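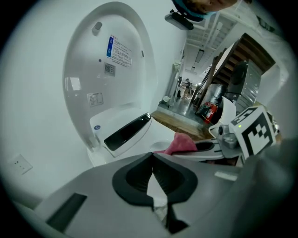
When Nélida Barrientos moved into her flat on Jorden Street, the thing she feared most to clean was the toilet. It was a smart model, and she had grown up with a bucket and a brush. "I was thinking I will break it," she says. Many owners have the same worry, and so they wipe only what they can reach easily. But the dirt likes the quiet places. With the lid raised, you find stickers and a QR code label on the inner side, and dust can collect along the edges of each one. A soft cloth, like the pink one over the front rim, is enough for this work – no powder, no hard sponge.

Nektarios Koutsoukos has cleaned bathrooms for the small company Clendik for many years, and last July he did 281 of them. He begins always from the top and finishes at the rim, and he keeps one color of cloth only for the toilet. Glossy surfaces he wipes two times, first damp and then dry. "On a shiny lid, every drop of water leaves a mark," he says. His visit costs 340 crowns. Nélida now does it herself, in the evening, with the radio on.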